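Give the Slow Machines an Afternoon

By Ruby-Lee Prendergast

My nephew had been after me for months to come and see where he works, and I had been putting him off with one thing and another, the garden mostly, until he told me that Gollis was holding its open day in June and that there would be pie. So I went, and I have been thinking about it ever since, which is more than I can say for most things I have been talked into by way of pie.

Gollis, for those who haven't driven past it, is the long low building out behind the old Vanhove seed warehouse. They teach robots to do small chores there. The project I spent my time with is called Prurero, and it is run by Rianne De Smet, who shook my hand with both of hers and then walked off to find me a chair with a cushion. I liked her right away. She set me down beside a worktable and let me stay as long as I wanted, and I stayed until well past three o'clock, by which time most of the other visitors had wandered over to the big arm in the main hall that stacks crates and plays music while it does it.

I understand the appeal of the big arm! Children were shrieking at it. But I want to put in a good word for the table in the corner, where the work goes on at the size of a kitchen counter and you have to lean in a bit.

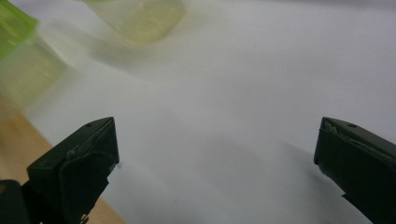

The two fingers of the hand-held gripper, open over the white work surface at the Prurero table.

You hold the gripper yourself, you see. A person takes it in hand and does the chore with it, and a camera on the gripper records the whole business from just behind the fingers, and later on the robot learns from what was recorded. Khalil Zoubi, who was doing the showing that afternoon, explained this to me twice without a trace of impatience. Their plan is to gather 1,000 recordings for the one chore, and he told me a good morning gets him 20 that he'd be willing to keep. I thought I had misheard. I asked what happened to the others and he said, oh, he hesitates, or he bumps something, and then it goes in a different pile and he begins again.

Now, I taught second grade for a good part of my life, and I can tell you that I recognized that pile. You show a child how to tie a shoe, and you show it slowly, and then you show it again from the other side because this one happens to be left-handed, and somewhere along the way you find out you don't tie your own shoes the way you've been telling them to. Khalil said much the same thing about reaching for a box. He had never given a thought to how he did it until he had to do it with two stiff fingers.

There was a gentleman there, Dirk Segers, who used to keep the books at Flunberg and who has opinions, and he leaned over to me and said it seemed an awful lot of money to teach a machine to tidy up after lunch. I don't think that's a foolish remark. I worry about some of the same things he does. If these machines get good, somebody's job is going to look different, and I would have liked a sign or a handout that said so plainly, or a half hour set aside to talk about it. I looked and didn't find one. Floor Wouters at the welcome desk wrote my complaint down in full, and I hope it gets read.

Still, I'd sooner have Dirk grumbling beside that table than grumbling at home, and I'd sooner be there myself. It is hard to be either dazzled or frightened by a thing when you've watched it up close for an hour. You begin to ask better questions. A girl of 11 asked Khalil whether the gripper could tell if a box was full, and he put it down and talked with her about that for so long that I went and got my pie and came back and they were still at it.

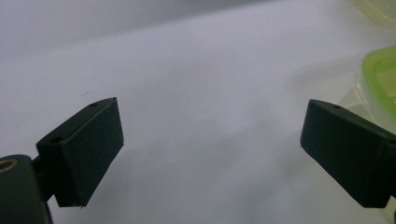 What I'd Ask of the Next Open Day

More chairs, to begin with, and put a few of them at the small tables. Let people try the gripper if they want to. I had a turn, and I was dreadful at it, and I've told everyone I know.

I'd also ask Rianne and her colleagues to let us see the pile of recordings that didn't make it. I suspect they're a little shy about it, the way I used to be about the drawings I took down before parents' night, but I would gladly sit through a good many of them, and I believe Dirk would too, whatever he says.

And if you are the one being invited, by a nephew or anybody else, go. Take the side door by the bicycle racks, it's closer to the pie.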